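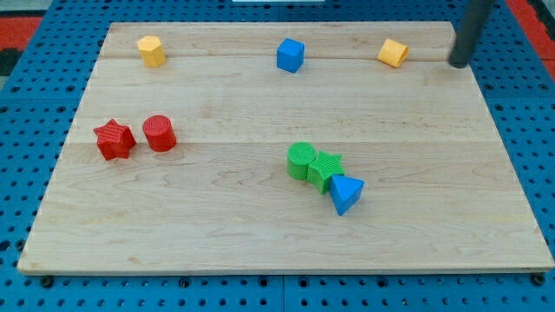
Blocks on a maple-toned board, April.

I have been putting off writing up the natural wine dinner for long enough that two people have asked whether I disliked it. I didn't dislike it. I liked two of the wines a good deal, one of them enough to buy, and I came home annoyed anyway.

The dinner was at Kershaw, the long narrow place with the bar down one side, and the wines were all brought in by Estico, who have been the main importer of this sort of thing in our area for a while now. Roel Van Beek did the talking. I have heard him before and he is good at it. He knows where the vineyards are, he has slept in most of the farmhouses, and he can get through a bottle's history without looking at a sheet of paper. We had seven wines over four courses, and the room was full.

My trouble started with the first glass, a sparkling white from a producer called Cotinari. It was cloudy, which I don't mind, and it smelled strongly of cider, which I mind a little when I've been told it's a wine about limestone. Roel told us it was a wine about limestone. He said you could taste the rock in it. I have never been able to taste the rock in anything, and I've been trying for a long time. As far as I understand it, vines don't pull up flavors from stone and pass them along to the grapes in a form you'd recognize, and the word "mineral" on a tasting note usually means high acid, not much fruit, and sometimes a bit of sulfur. You can say all that and still like the wine. But when a whole table nods along about limestone while drinking something that smells of bruised apple, I start to feel that we've agreed to be polite.

The second wine was better. It was a skin-contact white, also from Cotinari, amber in the glass, with some grip to it and a flavor like dried apricot and black tea. It came with a plate of roasted carrots and a soft cheese, and the match was very good. I asked how long it had been on the skins and Roel said 27 days. I asked what the grape was and he said it was a field blend and that the growers don't really think in terms of varieties. Fine. I'd still like to know. Somebody planted those vines and presumably had something in mind.

Then we came to the sulfites part of the evening. There's always a sulfites part. We were told that these wines wouldn't give us a headache, because nothing had been added to them. I put my hand up (I'm aware of how I come across at these things) and asked whether anyone had tested that. Roel said that he could only speak from his own experience and that he felt wonderful the morning after. I'm glad for him. I drink less when I'm paying attention, eating properly and sipping water between pours, and I feel fine the morning after too, whatever was in the bottle. Dried fruit is often full of sulfites and I've never heard anyone blame a bad morning on apricots.

Riet Willems, who was on my left and who has poured wine for a living far longer than I've been writing about it, told me quietly that she thought the third wine was faulty. I thought so too. It was a light red, served chilled, and the first sip was lovely, all sour cherry and pepper. Then about five seconds later came a taste at the back of the mouth like the inside of a hamster cage. People who drink a lot of low-sulfur wine will know the one I mean. It's usually called mouse. You often can't smell it in the glass, which makes it sneaky, and not everybody picks it up. The man across from us finished his and asked for more.

I have no quarrel with him. If he couldn't taste it, he had a nice glass of cherry and pepper. My quarrel is with what happened when Riet mentioned it. She was told that the wine was "alive" and "in a moody phase," and that it might be showing differently next month. Maybe so. But the list price was printed on the menu in front of us, and it wasn't a moody-phase price. If I buy a carton of milk and it's off, the store doesn't tell me to come back when it's in better spirits.

I want to be fair about the fourth and fifth. Both were reds from older vines, both clean, one of them a little too warm by the time it got to our end of the table. The fourth had plenty of tannin and needed the lamb. The fifth I wrote almost nothing about, and my note says only "fine, plums." I may have been sulking.

The sixth is the one I bought. It's a red from a small grower called Nokcombe, and I'd never had anything of theirs. Dark fruit, a savory edge like olive brine, fresh all the way through and dry at the end without being hard. Eleven percent alcohol on the label, and it didn't taste thin. It also didn't come with much of a story. Roel gave it a couple of minutes, said the grower was shy and the cellar was very tidy, and moved on. They make 200 cases of it. I asked Riet what she thought and she said she'd drink it at home, and I've learned to take that seriously.

So I did what I should probably do more often, and opened a bottle at my own kitchen table with the label wrapped up, next to a perfectly ordinary supermarket red that costs less than half as much. I got my sister to pour. I preferred the Nokcombe, though by less than I had at the dinner. The supermarket wine was sweeter and a bit flat, but if I'd been given it at Kershaw with the lights down and a good speech, I wouldn't like to swear that I'd have caught it. On the second evening, with both bottles left on the counter with the corks pushed back in, the gap was wider. The Nokcombe had held up and the other one had gone to jam. I give it more credit for that second evening than for anything it did at the dinner.

The seventh wine was sweet and I don't have much to say about sweet wine. It was served with a pear tart. The tart was excellent.

What I would like from these dinners, and I've said it to Roel, who took it well, is one wine poured blind. Just one, early on, before anyone has heard about the farmhouse. Let us write down what we think and then tell us. He said people come for the stories and would feel they were being tested. He may be right about his customers. I notice that the people who trust their wines most tend not to mind the paper bag, but I also don't have to fill a restaurant.

He did say he'd think about it for the next one, which is all whites. I've put my name down. If the limestone comes out again I'm going to ask for a piece of it on a plate, so that we can compare.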